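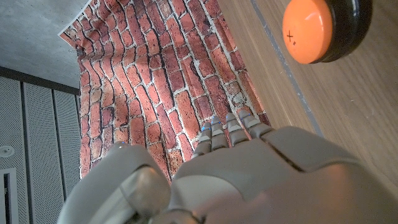
Chapter 5

Paying for a Harbour

In March the harbour office at Destetport puts up its list of charges for the coming year. It is a single sheet, pinned inside the door and copied to every berth holder. A boat kept on the inner quay pays by length. A boat that calls for one night pays a flat sum. Cargo is charged by weight, and fish by the box. At the foot of the sheet is a line that most readers skip: the total cost of keeping the harbour open is to be met from the charges above and from no other source.

This chapter is about that line. Chapter 4 dealt with goods that are sold one at a time to one buyer, such as a loaf or a haircut. A harbour is a different case. Once the breakwater has been built, it shelters every boat behind it, and one more boat adds almost nothing to the cost. Someone must still pay for the stone, the dredging and the lights. The question is how the bill should be shared.

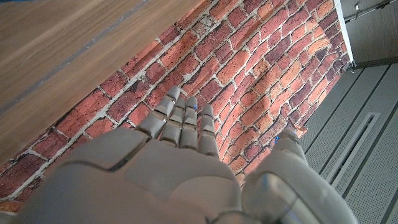 Text by the Sondgate Schools Economics Group
Revised September 24, 2026

Fixed and running costs

Economists divide the costs of a place like Destetport into two kinds. Fixed costs stay the same however many boats use the harbour. The breakwater has to be repaired after winter storms whether the quay is full or half empty. Running costs rise with use. More boats mean more water drawn from the taps, more rubbish to take away and more hours worked by the quay staff.

In most harbours the fixed costs are much the larger. Dredging is the heaviest item at Destetport. The River Visis carries silt down to the harbour mouth, and the channel must be cleared every 3 years. The cost is spread over the years between, so that each year's users pay a share of it.

A first worked case

Suppose the fixed costs for one month come to 3955 pounds, and there are 5 large boats on the outer quay to share them equally. Each pays 791 pounds. Now suppose one owner moves to another port. The fixed costs do not change, but four boats must meet them, and each share rises to 988 pounds and 75 pence. A second owner may find this too much and leave as well. The share then goes up again.

This is a common problem with charges based on average cost. When users leave, the price rises for those who stay, and the rise may drive more of them away. Section 5.3 looks at ways in which a harbour can avoid it, including long leases and separate charges for mooring and for landing goods.

Terms used in this chapter

Berth: a place where a boat may be tied up.
Dues: payments made for the use of a harbour.
Average fixed cost: total fixed cost divided by the number of users.

Before you go on, read the case study of the Khaemba ferry in section 5.1. The ferry makes 12 crossings a day in summer and far fewer in winter, while its landing stage costs the same to keep up all year round.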